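4.2 Adaptive reuse and the problem of the lobby

Of the four developments in our sample, the pair at Ellwood gave us the most trouble, chiefly by being successful. Both hotels occupy former warehouse blocks on the same side of the same street, both opened in April, and both belong to the same owner, Stovine, which operates one under the Mideo name and the other as the Tumora. The planning literature would lead us to expect that two hotels with one laundry, one loading dock and one owner would compete for the same guest until one of them surrendered and became serviced apartments. Neither has surrendered. The Mideo sells short business stays and the Tumora sells weekends, and the two share a car park in which this distinction is hard to detect.

The heritage conditions attached to the approval ran to 115 clauses. Most concern the street façade, which was to be retained in its original colour "or a colour sympathetic to it", a phrase that kept three consultants in work through the winter. The interiors were protected far more lightly. Behind the retained brick the floor plates were removed and relaid at a height that suits modern ceilings and very little else, so that on the second storey of the Tumora several windows now begin at the ankle. Guests interviewed for this study described these windows as a feature.

Room numbers were settled late. The original application sought 100 rooms in each building; the Mideo kept its allocation, while the Tumora gave up nine rooms to create an atrium. The developer's submission called the atrium "a living room for the neighbourhood". We visited it at several times of day and found the neighbourhood mostly elsewhere, although the bar did a fair trade after six.
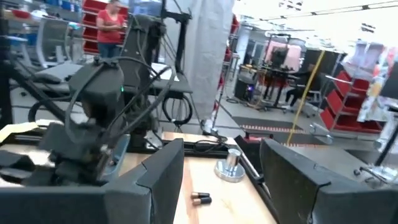
Figure 3. Two small cylindrical batteries and a polished metal object on a light wooden tabletop.

Interviews with local traders complicate the tidier accounts of spillover. The developer's economic statement assumed that every overnight guest would spend money within 500 metres of the front door, and in a narrow sense they do, given that both hotels have restaurants. Café owners on the opposite side of the street reported a better breakfast trade and a worse dinner one. The hardware shop reported no change of any kind and seemed rather proud of it. Amber Gosling, whose family has leased the corner premises for two generations, told us that hotel guests come in to ask where the old part of town is. "I tell them they're sleeping in it," she said.

This confusion deserves more attention than it has received. Where revitalisation is marketed through age, the visitor arrives looking for something older than the building provided, and the building, newly cleaned and lit from beneath, is poorly placed to argue. Stovine's answer has been signage. There are interpretive panels in both lobbies, in the lifts and, at the Mideo, beside the ice machine. 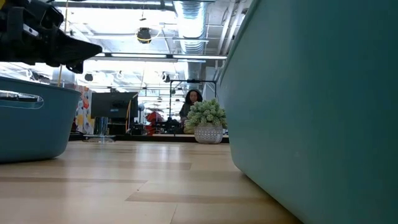
Did sharing services between the two hotels lower operating costs?
In the first season it did, mainly through the joint laundry and a single purchasing office. The saving narrowed once the Tumora insisted on its own linen, in a slightly different white.

We put this question to the operator in writing and have reported the substance of the reply. No accounts were released to us, and the finding should be read with the caution usually given to good news from a head office.

Staffing followed a similar course. Employees were hired to a common pool and trained to work at either property, an arrangement that labour researchers have tended to favour and that front-desk staff described with less warmth. Each brand has its own greeting. The Mideo greeting is short. The Tumora greeting asks after the guest's journey, and several staff admitted to delivering the wrong one – generally the long one, to someone running late. 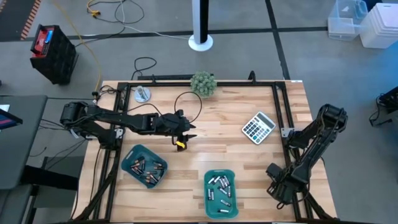
The pool has nonetheless held together better than its critics expected, and turnover in housekeeping was lower than at the comparison properties discussed in Section 4.1. We attribute this partly to guaranteed hours and partly to the shared staff canteen, which occupies the only room in either building with its original floor, its original ceiling and windows at a conventional height. It appears on neither hotel's heritage tour. Section 4.3 turns to the rate structure and to the council's valuation of the loading dock.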